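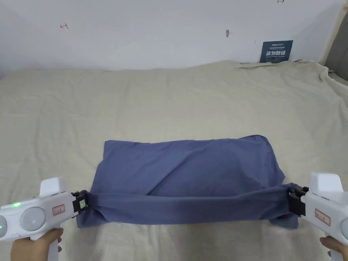

Home | News | Events | Services | Contact

Folding evenings return to Corkmont laundry room

May 20, 2019

The shared laundry room at Corkmont will hold its clothes folding evenings again this summer, building management at Rosenthal has confirmed. The first session starts at 7 p.m. in the community room next to the dryers, and there is no charge for residents.

Each evening lasts 2 hours and covers everyday items such as T-shirts, pillowcases and bath towels. Participants bring their own clean laundry. Fitted sheets were left out last year for lack of time and will get a session of their own in August.

The method taught is the flat fold. The garment is laid face down and smoothed out by hand, the sides are brought in to make a long rectangle, and the bottom edge is then pulled straight before it is turned up toward the collar. Soft cotton tends to wrinkle at this stage – a light pull on both ends of the edge takes most of it out. Shirts folded this way can be stacked or stood on end in a drawer.

A covered mattress or a wide table works equally well at home, according to the printed guide handed out at the sessions. The guide also suggests folding clothes soon after they come out of the dryer and keeping one size of rectangle for each shelf.

There is room for 14 people per evening. Last year's series drew 43 residents in total, and several asked for a later starting time, which has now been set.

Sign-up sheets are posted by the mailboxes in the Stasteck Street lobby and at the front desk. Places are given in the order the names are received. Clothes left behind after a session will be kept at the desk for 30 days – after that they go to the donation bin.

Contact the front desk | © 2019 Corkmont Residents' News | Back to top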